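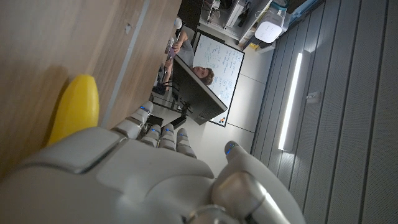

The big table, with something yellow on it, and the desk behind.

Search reports Enter keyword Go

Room refit, October report
To: Monique Barbier
From: Loïc Moulin

The table is in. Readers of my last report will recall four paragraphs on why it wasn't. Mikkelsen finally sent the right one, with a pale wood-grain top and a thin gray metal strip along the edge, and it went through the door once we had taken the door off. The door is back on.

The top already has a small dark mark on it. I have tried soap, then a better soap, and will be asking Mikkelsen what they suggest before I try anything with a warning label.

Money: you gave us 600 for furniture and 200 for lighting. The lighting is done, and the room is bright enough that I now notice the ceiling. Furniture is 44 over, all of it delivery, including the trip that delivered the wrong table. Nusby has agreed to look at that charge — their phrase, and they have been looking for a while.

Still to do: shelves for the far wall (Conness quoted 103, fitted) and somewhere to put lunch other than the new table. I have sent a note around about food. The response has been thoughtful and slow.

I need your yes or no on the shelves by Sunday, when the quote runs out.

Loïc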